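The Ferry Money

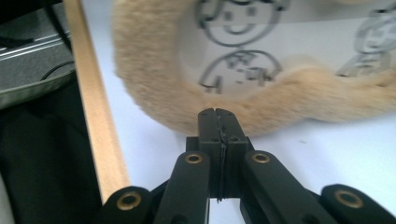
1. Jerkley

Gertraud Riedl sold the boat in October, to a man from Jerkley who paid in notes and did not ask about the engine. She counted the money on the kitchen table. It came to 300 less than they had agreed. By then he was past the breakwater.

She put the notes in the bread tin and went to tell Edmund Sobczak, who had owned half of the boat for 6 years and had never once painted it.

"How much short?" he said.

She told him.

"Then that comes out of your half. You were the one standing there."

Gertraud looked at his boots, which were drying by the stove. They had been her husband's boots. She said she would think about it.

2. The bread tin

She thought about it for two days. On the third, Mirjam Plattner came down from the post office with a letter. The man from Jerkley had got home and found 200 in the lining of his coat – he had a hole in the pocket – and he was sending it on with his apologies. As for the other hundred, he had taken it off for the engine.

"So he did look at it," Mirjam said.

"He must have listened to it."

Gertraud put the 200 in the tin with the rest. She cut some bread and they ate it standing up, watching the water. The new ferry was coming in, the big one that took up to 67 passengers and had a man on board selling coffee.

"Will you tell Edmund?" Mirjam asked.

"I'll tell him about the engine."

3. Halves

Edmund came round that evening without being asked. He had brought the boots, cleaned, in a paper bag. He set them down by the door and stood there in his socks and an old pair of sandals.

"I was sharp with you," he said.

Gertraud took the lid off the bread tin and began to count out his half. She did it slowly, and when she got to the end she started again, because he had been talking.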